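Wall decals peeling in a kid's room, is it the paint or me?
Posted in Home & Decorating, Distcombe Neighbors Help Board

mendora_mom
Hi all, hoping somebody has been through this before I lose another evening to it. We painted my daughter's room over the winter, a flat finish in a soft blue, and in December I put up a set of vinyl clouds and stars. They looked wonderful for two weeks, and then the corners started lifting, first by the window and then everywhere. I've pressed them back down so many times that she now does it herself before bed. Is there a trick to it, or do I need to repaint?

Driter
Flat paint is your trouble, I'm afraid! It's a little chalky and the glue grabs the chalk instead of the wall. I'd wipe the wall with a barely damp cloth, let it dry overnight, and go over the decals with a hair dryer on low while you smooth from the middle out. If you ever do repaint, go for satin or eggshell, and wait a good month before sticking anything on it.

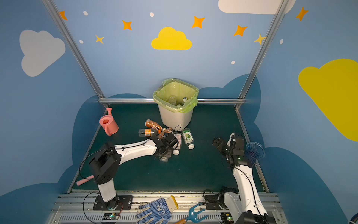
Yellow cloud and orange stars on sky blue

I love those colors together, by the way, so if yours are past saving and you end up buying new ones, a bit of orange warms a blue room right up. A set cost me 35 dollars and I had plenty left over for the closet door (and my sister's bathroom, but that's another story).

Mughal
just paint them on. stencil and a sponge, never peels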